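I keep getting served ads for the Peltovis produce subscription, so I finally read the whole offer page, fine print included. A few notes, in case anybody else is about to type in a card number.

The headline number is "save $1,028 a year on groceries." Per household? Per person? Compared to what store? The page doesn't say. There's a little asterisk, and the asterisk leads to "based on internal estimates." OK then.

I tried to work backward to it. $1,028 a year is a little under $20 a week. The small box costs more than I spend on fruit and vegetables in most weeks, so to save that much I'd have to be throwing out a lot of stuff I'm not throwing out.

Then there's "rescued" produce. I grew up near Drillmont, and the lumpy carrots there went into soup, juice, or the cattle. They had somewhere to go. I would love to see one of these companies show what share of the box would really have been dumped. Peltovis has a page called Our Impact and it has a drawing of a smiling turnip on it.

A neighbor in Vinden swears by hers and I'm not going to argue with her. She cooks for five and likes surprises. If that's you, fine, maybe it works out.
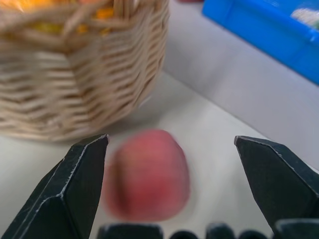 Storage is the part I find the most slippery. The FAQ says everything "stays fresh up to 12 days." Up to! A peach stays fresh up to 12 days if you pick it like a rock and never get to enjoy it. Citrus, sure. Basil, no way.

And the advice that comes with it is the same stuff that gets copied from site to site. Keep bananas away from everything. Never put tomatoes in the fridge. I've put ripe tomatoes in the fridge for years and let them warm up on the counter before eating. They taste like tomatoes.

Cancellation: you can skip a week, but only if you do it 3 days ahead, and the reminder email comes 2 days ahead. Maybe that's an accident. I've noticed these accidents tend to lean one way.

Someone replied asking if Rowbotham is any better. Slightly? They list prices per item, so you can check them. I checked eight things against my regular store. Onions and apples were cheaper, the rest cost more, and that was before delivery.

Also, "free delivery" on an order where the minimum went up in September. Come on.

What I do now, for the person who asked: buy fruit twice a week, small amounts, whatever's marked down. Eat the soft ones first. I don't have an app for it.

If Peltovis wants to send me the math behind the $1,028, my replies are open. I'll post it in full, asterisk and all.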